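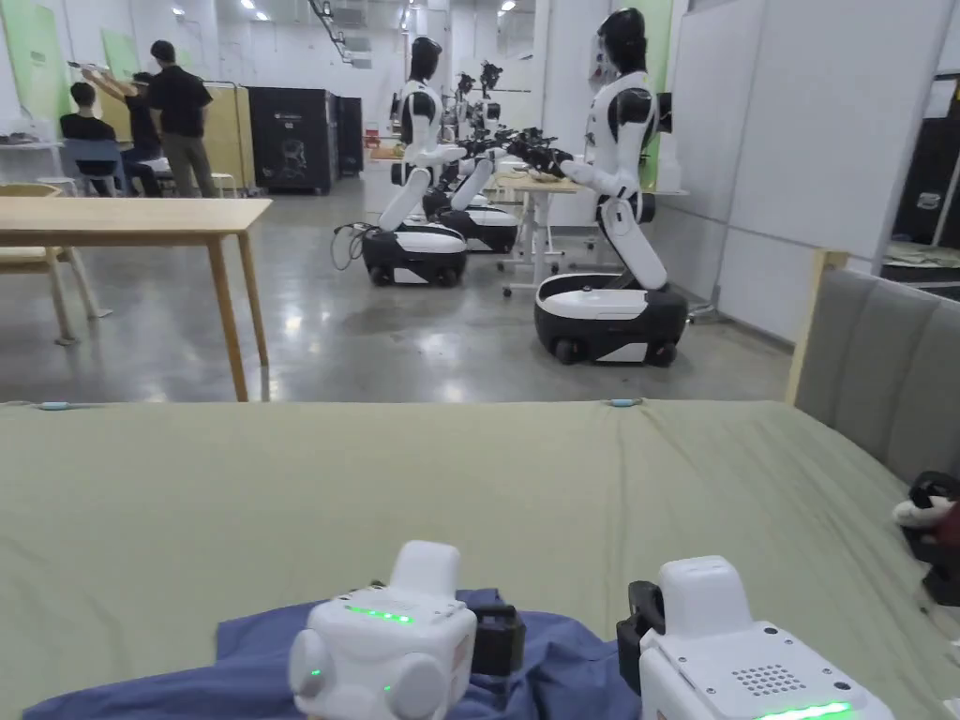 Ironing a Shirt Without an Ironing Board

Any flat table will do for ironing a shirt if you pad it properly. I gave up my board when I moved to a smaller place in Orkport and have used a table ever since. A table gives you more room for the back of the shirt and doesn't wobble. The drawback is that you can't slip the shirt over a narrow end, so the shoulders and sleeves need a slightly different method.

These steps are for an ordinary long-sleeved cotton shirt with a collar and buttons. Linen works the same way with more water. For polyester blends, turn the iron down and skip the starch.

What you need

An iron
A cotton or wool blanket, old but clean
A plain cotton sheet
A spray bottle of water
A small towel
A hanger
Spray starch, if you like it

Setting up the table

Clear the table and wipe it down. Any crumb or button left under the padding will show up as a mark in the shirt.

Fold the blanket so you have three layers and lay it flat. If the table has a finish you care about, put another folded blanket under it. Steam and heat can leave white rings on varnish, and even good padding gets damp after a few shirts. I would not iron on a glass table at all, or on anything with a thin plastic top.

Spread the sheet over the blanket and pull it tight. Tuck the ends under, or use clips along the edge. Plain cotton is best. A printed sheet can give off color under a hot iron, and a fleece one sticks to damp cotton and drags. Wash the sheet now and then, more often if you use starch.

Check the height before you start. Most dining tables are low for ironing. If your back complains after one shirt, sit down to do the collar and cuffs and stand only for the body.

Preparing the shirt

Take the shirt out of the washer or dryer while it is still a little damp. If it is fully dry, spray it all over with water, roll it up loosely, and leave it while the iron heats. An old trick is to do this the night before and keep the roll in a plastic bag in the refrigerator. It works very well on heavy cotton, but don't leave it for days or you will get mildew.

Undo every button, including the small ones on the collar and the sleeve openings. Look at the care label and set the iron to match. Labels can be cautious, so if cotton stays wrinkled on medium, go up one step and try it on the inside of the tail first.

My own iron is a Jostell that takes tap water. Yours may not, so check the booklet. An iron that spits brown drops usually needs cleaning, and you want to find that out over the towel.

The collar

Lay the collar flat with the underside up. Iron from each point toward the middle. If you go from the middle outward you push a small pleat of cloth to the tip, where everyone can see it. Turn the collar over and do the same on the outside. Fold it down along the seam with your fingers. I don't press the fold hard, though some people like a sharp crease.

The cuffs

Open the cuffs out flat, inside up, and iron them, going around the buttons. Turn them over and repeat. Never run the iron over the top of a button. It can crack the button, and the button can scratch the iron.

The shoulders

This is the part where you miss the board. Roll the small towel into a firm sausage and slide it inside the shirt under the yoke, which is the panel across the top of the back. Iron over it in short strokes, shift the towel along, and do the other shoulder. If you don't want to bother with the towel, lay the yoke flat over the edge of the padding and let the rest of the shirt hang down.

The sleeves

Line up the sleeve along its bottom seam and smooth both layers with your hand before the iron goes near it. Most double creases come from skipping this. Start at the shoulder and iron down to the cuff, stopping short of the top edge if you don't want a crease there. Turn the sleeve over and check the other side. To get rid of a top crease you already have, push the rolled towel down the sleeve and touch up along the line.
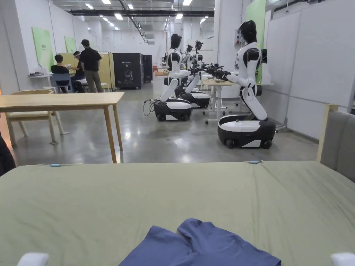

Wumpini Zakaria wrote to say that I have the order wrong, and that sleeves should come last: "By the time I've turned the body over twice, my sleeves are a mess again. I do the back, then the fronts, then the sleeves, and straight onto the hanger." I tried it on a couple of shirts. It is a fair point if your table is narrow and the sleeves drop over the side. On a wide table I still do sleeves first and fold them out of the way, but either order is fine.

The body

Start with the front panel that has the buttonholes. Iron the strip with the holes from the inside, then the outside, and then the rest of the panel from the shoulder down. Pull the cloth gently with your free hand as you go, but not so hard that it stretches near the armhole.

Move the shirt around so the back lies flat in a single layer. The back is the easy part and a big table makes it quicker still. If there is a box pleat, iron only the top few inches of it and let the rest fall open.

Finish with the button side. Work the tip of the iron between the buttons. It also helps to lay that strip face down on the towel and iron the back of it, so the buttons sink into the pile.

Hanging and cooling

Put the shirt on a hanger and fasten the top button and one in the middle. Leave it out in the open until it is cool and dry. A warm shirt pushed into a full closet will pick up new wrinkles right away.

If you use starch

Spray lightly from a distance and give it a moment to soak in. Spraying and ironing at once is what makes white flakes. I use Sitine on collars and cuffs only. If flakes build up on the iron, let it cool and wipe it with a damp cloth.

Common problems

Shiny patches: usually too much heat on dark cloth. Iron dark shirts inside out, or put a thin cotton cloth between the iron and the shirt.

Wrinkles that won't move: the shirt is too dry. Spray again, wait a little, and iron slowly.

A scorch mark: stop and rinse the spot in cold water. A faint mark on white cotton may wash out – a brown one generally won't.

When you are done, stand the iron on something heatproof to cool, empty the water, and lift the padding off the table so the surface underneath can dry.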